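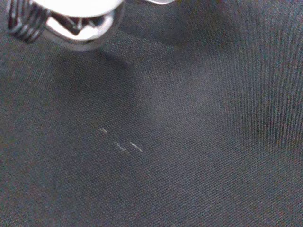 Reupholstery season again. January, guests gone, and the sofa looks like it hosted a wrestling match. So you start shopping for fabric, and every shop hands you a fan of swatches the size of a playing card, and you pick the wrong one. Ask for a big piece. Spread it flat, get your nose right down to it. A good charcoal cloth seen that way is all weave – fine diagonal ribs, tiny crossed threads, a slightly grainy, matte look you would never catch from across a showroom. Gray on the tag. Much more going on up close.

I spent two days going round the fabric floors at Plekgate, three shops in all, and came home with lint on everything. Deltance has the deepest shelves and the worst lighting. Rellitell will cut you a full yard to borrow, for a deposit, and dont mind if you bring it back creased. Do that. Throw it over the arm of the sofa and leave it there until you've stopped noticing it. Look at it at breakfast. Look at it with the lamps on.

Things to try at home. Pull it on the bias and see if the weave springs back. Rub it with a dry white cloth, hard, for dark dye coming off. Sit on it in your oldest jeans. And if theres a cat, well, let the cat have a corner.

Dark plain weaves do show crumbs, and pale pet hair worse. Buy the lint roller first. Piping in the same cloth, please, contrast piping is looking tired. Order extra for two spare cushion covers while the roll is still in stock – the next dye lot won't match.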